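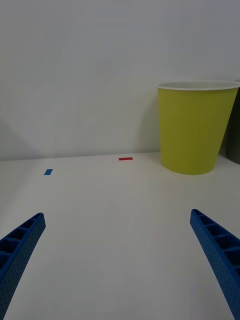
Charito Dela Peña built her first robot arm on the ironing board, which she does not recommend. The second one lives in a shared workshop called Cirodstead, where she pays for a bench and has a key for the evenings. She calls the arm Suvero. It has taken up most of her free time since November.

She works in a school kitchen and had not soldered anything before she started. "I'd mended a lamp," she says. "That was my electronics."

The arm itself came as a set of drawings and a parts list. She followed them closely up to the wrist and then stopped. The gripper in the drawings had two stiff jaws, and she did not like how it treated anything soft. "It held a screwdriver very well. I wanted it to pick up a paper cup, and it flattened the cup. I went through a whole sleeve of them in one evening."

The fingers she uses now are blue, with a ladder of hollow cells along the inner face. When one side is pushed, the ribs give and the finger bends round whatever it is touching. She printed them in a flexible filament on the workshop's machine, and the early ones came out badly.

"Danilo told me to slow the printer down, and I slowed it down a bit, and he came back and said no, properly slow," she says. Danilo Barredo has the bench next to hers and makes clock cases. "I think a pair took all night in the end. But the thin ribs came out whole."

How thin the ribs should be was a long argument. Thick ones behaved like the old jaws. Very thin ones folded sideways as soon as the arm lifted. She has a biscuit tin of rejected fingers and still takes one out now and then to compare.

A small camera sits at the wrist and looks out between the fingers. Suvero's task is to find a cup on the table, close on it, and put it down somewhere else. Blue and red rectangles on the tabletop are her markers. "Blue is where I want the cup to start, red is where I want it to go. I move them about so that it can't just learn one journey."

She teaches it by guiding the arm through the job by hand and saving each run. She had 30 runs when she first let it try alone, and it reached confidently for a patch of bare table. At 200 it began to get hold of the cup, though it would often let go too early. She wrote every failure down in an exercise book. The commonest entry is "dropped", followed by "wrong height".

Her bench is against a plain wall, and she is particular about keeping it that way. An earlier spot by the window gave her trouble all through the afternoons, when the light moved and the arm's aim went with it. Kristine Sebastian, who runs the workshop's bookings, swapped her to the present one.

I asked what the whole thing had cost. She said the motors were the bulk of it, and that she had bought 2 of them twice after wiring the first pair wrongly. She would not give a total. "My sister reads things."

The next job is the cable at the wrist, which catches when the arm turns fully to the left. After that she wants to try cups with something in them, starting with dry rice.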